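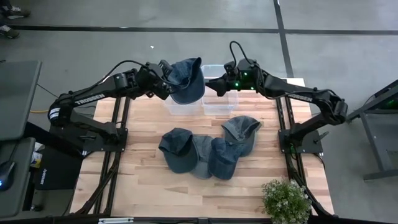
Left arm holding a cap by the bins, butcher-block top

balaskas_14
Cap sorting on the two-arm table. Wrist cable is looped back along the upper link. Planning 1,000 cycles before I change grippers.

nilulix
That loop will snag at full reach. Clip it at the elbow.

balaskas_14
Disagree – clipping it is what broke my last one in December, at cycle 359.

emetti
Clip was too tight, then. Leave 12 cm of slack.

nilulix
Agree on slack. Still wouldn't run it unclipped.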